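Olla opens repair and exchange shop for used clothes in Stidholm

STIDHOLM, March - The clothing company Olla will open its first shop for repair and exchange of used clothes in Stidholm this month. The shop is in the former post office and has a surface of 100 square meters. It is open from 10 a.m. until 6 p.m.

Customers can bring clothes of any brand. The team looks at each piece and tells the price of the repair before the work starts. Small repairs, such as a button or an open seam, are made while the customer waits. For knitted clothes the waiting time is up to two weeks, as this work is made by hand.

"Many people have in their closet a sweater which they like very much, but they do not wear it anymore because of one small hole," says Leire Prieto, manager of the new shop. "We want that these clothes come back to daily life."
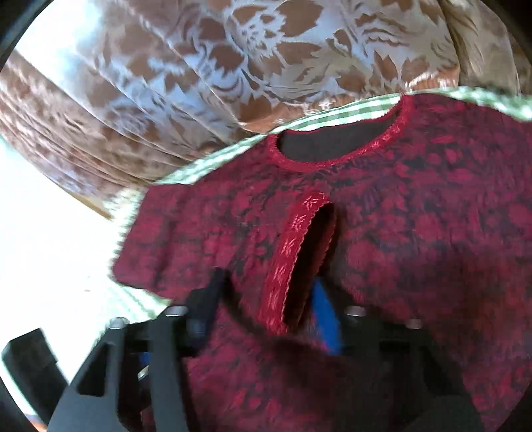 Milovan Živković

The exchange works with points. For each piece in good condition the customer receives points, and with them can choose other clothes from the shop. Knitwear, both with long and with short sleeves, is accepted during the whole year. Underwear and shoes are not accepted.

Before the opening, Olla made a trial of the exchange at its office in Ezeani. In this time some 2000 pieces were brought, and 600 of them needed a repair before they could be offered again. The most frequent problems were broken zippers and worn elbows.

In the evening the shop will offer courses in mending for beginners. The first course is about darning and starts at 6:30 p.m. Materials are included in the price. Registration is possible in the shop.

Press contact: Leire Prieto, Olla, Stidholm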